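Physics help > Basics > Does a heavier ball really fall at the same speed

pastex_80
Started 2024-07-28
Helping my lad with his summer sheet. Question says two balls, same size, one 5 kg one 4 kg, dropped off the same roof. Which lands first. He put the heavy one. Answer page says same time. I'd have put the heavy one too tbh. Why??

Goossens
Same time, ignoring air. Earth pulls harder on the 5 kg one, yes, but theres more of it to get moving. The two cancel out.

lurnano
What Goossens said. Force = mass x g, acceleration = force / mass, mass drops out. Done.

istley_mo
Ignoring air is doing a lot of work there. In real life the heavy one DOES land first if they're the same size. Same drag, more weight. The sheet should say so.

Goossens
By a hair, off a roof. You'd not see it.

istley_mo
Off a roof no. From 160 metres you would. Kids get told "same time" like it's law and then a leaf falls and they think school lied.

Rónán Brennan
Both right, can we not do this again, we had 80 replies on it in February. Pastex, for the sheet: same time, and get him to write "no air resistance" next to it. Should get the mark.

Also try it at home. Book and a sheet of paper, drop side by side. Then put the paper flat on top of the book and drop them together. Paper stays with the book all the way down. 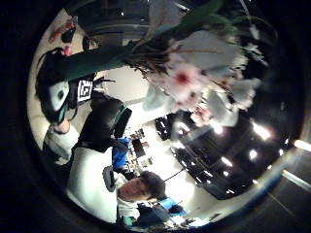
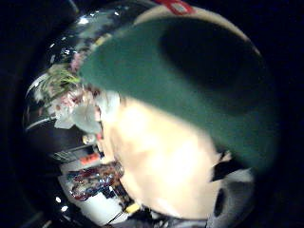
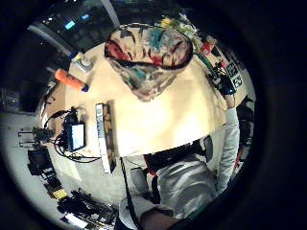
Flowers in the first and last, big green thing in the middle one

lurnano
Book and paper one is a cheat though, the book is shielding the paper from the air

Rónán Brennan
Well yes. Thats the point of it, take the air away and it keeps up.

istley_mo
Bit of suction behind the book as well I reckon. Screw the paper into a tight ball instead, cleaner test.

pastex_80
Did the book one off the landing. He made me do it over and over. So is weight the same as mass or not, next question uses both and I'm lost

Goossens
No. Mass in kg, how much stuff. Weight in newtons, how hard it gets pulled. 5 kg on the moon is still 5 kg, weighs less.

lurnano
new thread for that pls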